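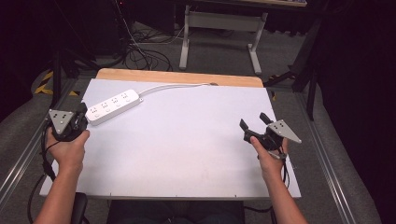
멀티탭, 선정리, 책상 위 전기 관련 살림팁 모음

시간 없어서 생각나는 대로 적음. 순서 없음. 댓글로 물어보신 것도 중간중간 섞었어요.

1. 개별 스위치 있는 걸로 사기
구멍마다 스위치 달린 거. 몇천원 더 비싼데 그냥 사세요. 전체 스위치 하나짜리 쓰다가 공유기까지 같이 꺼먹은 적 여러번. 저는 지금 볼로(Bolo) 4구 씀. 스위치 누르는 느낌이 좀 뻑뻑한 편인데 고양이가 밟아도 안 꺼져서 오히려 만족.

2. 라벨 붙이기
마스킹테이프에 네임펜. 끝. 라벨기 필요없음. 플러그 머리 말고 플러그 바로 뒤 전선에 깃발처럼 접어 붙이면 뒤집혀 있어도 읽힘. "스탠드" "충전기" "프린터" 이정도만. 글씨 크게. 네임펜은 유성으로, 수성은 손때 타면 다 번집니다.

3. 먼지
제일 많이들 안하시는 거. 콘센트에서 본체 플러그 먼저 뽑고, 마른 붓으로 털고, 구멍 쪽은 청소기 틈새노즐 약하게. 물티슈 금지. 알콜솜도 구멍 안쪽은 금지, 겉면만 살짝. 다 마른 다음에 꽂기. 안쓰는 구멍은 안전커버 끼워두면 청소할 일이 확 줄어요. 저는 대청소 때 말고 계절 바뀔 때마다 함.

누렇게 변한 흰색 겉면은 그냥 포기하세요. 치약, 베이킹소다 다 해봤는데 뿌옇게 기스만 나고 별로. 대신 스티커 자국은 식용유 한방울 휴지에 묻혀서 문지르고 마른 걸레로 닦으면 잘 떨어짐. 이것도 당연히 뽑아놓고.

4. 책상에 고정할 때
양면테이프는 여름에 흘러내려요. 벨크로 추천. 거친쪽을 책상에, 부드러운쪽을 멀티탭에. 반대로 했더니 뗐을 때 책상에 먼지뭉치만 붙어 있더라구요. 붙이기 전에 책상면 한번 닦고 말리고 꾹 누르고 하루 두기. 바로 무거운 어댑터 꽂으면 떨어집니다 (경험담).
어댑터가 옆 구멍을 먹는 문제는 짧은 연장선 하나로 해결. 단 연장선 끝에 또 멀티탭 꽂는 건 안됨. 문어발의 문어발.

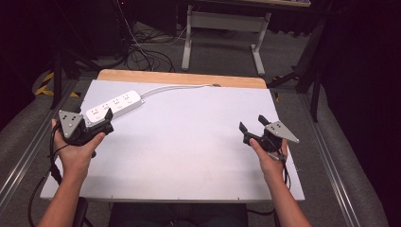
5. 전선은 남는 만큼 느슨하게
꽁꽁 묶지 마세요. 특히 전열기구 선은 돌돌 말아서 묶으면 열이 갇힘. 크게 접어서 벨크로타이로 헐렁하게 한 번. 케이블타이는 자를 때 피복까지 자르게 되서 비추. 저 실제로 스탠드 선 하나 그렇게 보냄.
집에 벨크로타이 없으면 빵봉지 묶는 끈 쓰시는 분 많은데 그거 안에 철사 들어있어요. 차라리 헌 양말목. 색깔별로 쓰면 구분도 되고.

6. 바닥에 늘어지는 선
책상 뒷다리 따라 내리기. 집게 하나 물려두면 청소기 돌릴 때 안걸림. 문틈이나 러그 밑으로 선 넣는 집 있으면 오늘 당장 빼세요. 밟히면 속에서 끊어져요 겉은 멀쩡한데.

7. 뭘 꽂으면 안되나
전기히터, 에어프라이어, 전기밥솥, 드라이기, 건조기. 이런건 벽에 직접. 뒷면에 정격용량 써있으니까 한번 뒤집어서 보시고, 꽂을 것들 와트수 더해보세요. 제 책상은 다 더해서 468W 나왔음. 이정도면 넉넉. 근데 12월에 발난로 하나 꽂는 순간 얘기가 달라집니다. 발난로도 벽으로.

8. 교체시기
만졌을 때 뜨끈하다, 꽂을 때 헐겁다, 탄내 난다, 스위치 불이 깜빡인다. 하나라도 해당되면 바로 버리기. 고쳐쓰지 말기. 저는 산 날짜를 바닥면에 네임펜으로 써둡니다. 안 써두면 다들 "작년에 산거 같은데" 하시고 보면 한참 된거.
버릴 땐 선 자르지 말고 통째로 소형가전 수거함. 동네마다 다르니 확인은 해보시고.

9. 책상 상판 보호 (이건 질문 많아서)
원목 상판에 고무발 달린 거 오래 올려두면 자국 나요. 밑에 뭐라도 까세요. 저는 하얀 판 하나 주문재단해서 깔고 씁니다. 흰색이 때 타보여도 닦기는 제일 편함. 매직 묻은 건 손소독제 조금. 커피자국은 주방세제 한방울 탄 미지근한 물, 마른걸레로 마무리. 판이 밀리면 모서리에 마미아(Mamia) 미끄럼방지 패드 잘라서 붙이기. 17mm 정도로 작게 잘라도 충분히 잡아줌.
판 들어낼 때는 둘이서. 혼자 하다가 벽지 찍음 ㅠ

10. 기타
- 나사 같은 작은 거 떨어뜨렸을때 스타킹 씌운 청소기
- 충전선 목 꺾이는 부분은 볼펜 스프링 감아두기
- 여분 어댑터는 지퍼백에 하나씩, 어느 기계껀지 종이 넣어서. 홀만 박스에 25개 들어감
- 설명서는 사진 찍고 버림

3번 먼지 얘기는 아요델레 하루나 님이 댓글로 알려주신 방법에다가 제가 쫌 보탠 거예요. 감사합니다.

다음엔 냉장고 고무패킹 청소 올릴게요. 클라넥스 솔 쓸만하냐고 물어보신 분, 아직 2주밖에 안써서 좀 더 써보고 답글 달께요.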